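Rentals > Skolovus Guide > Move-out walkthrough

My move-out checklist, with notes

I've moved out of enough apartments to have opinions, and after the last one (a deposit fight that went to 19 emails!) I started keeping this list. Print it, scribble on it, do it the evening before you hand in the keys.

1. Smoke alarm. Press the button in every room that has one. OK
Mine chirped like a sad bird for a month before I swapped the battery. They'll bill you for a missing one, so don't leave it in a drawer.

2. Floors. Walk them in socks. OK, one comment
You find raised edges and sticky spots with your feet way before you find them with your eyes. Wood is the one to be picky about, and do it in daylight if you can. Knots and color changes between boards are just wood being wood, so don't let anybody write those up as stains.

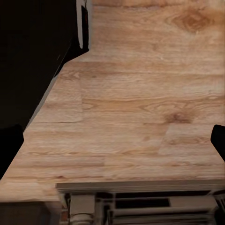
3. Walls. Nail holes filled, hooks off. NEEDS WORK
I always underestimate this one. Ketill Þórarinsdóttir, who had the place before me at Clasivgate, left me half a tub of filler and I still ran out. Two thin coats, sand, then wipe.

4. Kitchen. Oven, hood filter, under the sink. OK
Run the water and feel the pipe joints with a dry paper towel. A slow drip is the landlord's problem if you report it and yours if you don't.

5. Windows. Open, close, lock, every single one. NEEDS WORK
The bedroom latch at Clasivgate never caught properly. I'd reported it in December and kept the email, which saved me a $200 charge.

6. Furniture that stays. Check it against the inventory. OK
Sit on everything, lift the seat cushions, look along the seams. Sofas are where the arguments happen because "worn" means something different to everyone. Ask for the word "worn" or "damaged" in writing, with the spot named.

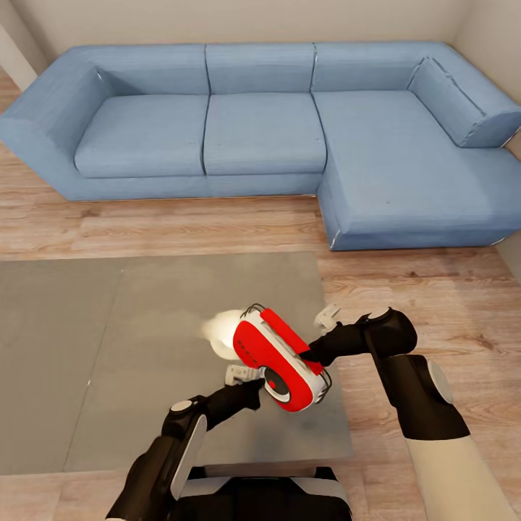
7. Bathroom. Fan, grout, drain. OK
Hold a square of toilet paper up to the fan. If it sticks, the fan pulls. Old trick from my aunt and it works great.

8. Meters. Write the number down with the time. OK
Rafail Dimitriou at the Sivalura office wanted it at 9 a.m. sharp, so I stood in the hall in my coat reading off 294 to him over the phone.

9. Keys. All of them, mailbox too. MISSING 2
Still looking. I think they're in a box marked "cables."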